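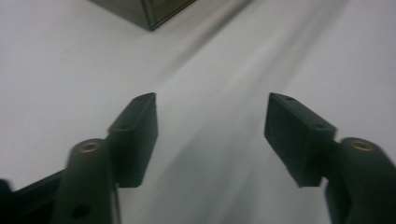
The Wollell is the table we would keep if we could only keep one. It is a plain work table with a wide top and four straight legs, and we have been selling it for long enough now to know how people really use it. They roll pastry on it, cut out dress patterns, mend radios, do homework and sort the post. The top is smooth and white right across, with no pattern to get lost in, so a dropped pin or a tiny screw shows up straight away – a small thing, but ask anyone who sews! We make it in our workshop at Lakitham, and the legs come to us ready turned from Softić, who have supplied them from the start.

## The top

We tried a good many whites before settling on this one. Some were so cold that a kitchen felt like a clinic, and one went distinctly yellow beside a window after a single summer. The white we chose is clean and bright and takes daylight beautifully, and it sits happily with painted walls, old brick, bare boards or whatever else you have at home.

The surface wipes down with a damp cloth and a drop of washing-up liquid. Tea, ink and beetroot all come off if you catch them the same day (beetroot left overnight may want a second go). Please use a mat under hot pans and a board under knives. Scouring pads will dull the finish, and we can't polish it back.

The edges are slightly rounded, which makes a lovely difference if you lean your forearms on the table for hours at a time.

## The legs and frame

The legs are solid beech and bolt straight into the frame with one large bolt each. We went back and forth over this. A bracket would have been cheaper, but the bolt pulls everything up tight and the table stands very firm, even with a heavy sewing machine going at full tilt. Each foot screws in and out a little, so you can level the table on an old floor without folding up bits of card.

If you move house, the legs come off again in a few minutes. Keep the key – there's a clip for it under the frame.

## Two sizes

- **Wollell Long:** 1575 mm, for kitchens, workrooms and anyone who likes to spread out. Seats six if they're on good terms.
- **Wollell Short:** the same height and depth in a shorter length, good against a wall or in a box room.

Both come with white or natural legs. The natural ones darken gently over the years and we're very fond of them.

## Putting it together

It takes 2 people, mostly for turning the table over at the end. Lay the top face down on a blanket, fit the frame, then add the legs and tighten the bolts a bit at a time, going round in turn. Check them again after a month or so of use.

## Add-ons

The Grerkau drawer slides under either size and is deep enough for scissors, chargers, rulers and a surprising amount of string. It can go on the left or the right, and you can fit it later if you can't decide now. We also sell a shelf for the Long, which hangs between the back legs and keeps cables or fabric off the floor.

## Delivery and returns

Every table is made to order and is usually ready in 14 days. Natural legs can take 16 when the workshop is busy, and March is always busy. We deliver to the room you want it in, stairs included, and take the packaging away if you ask.

Spare feet, bolts and keys are always in stock. Send us the number stamped inside the frame and we'll post them out.

Page updated 20 October 2019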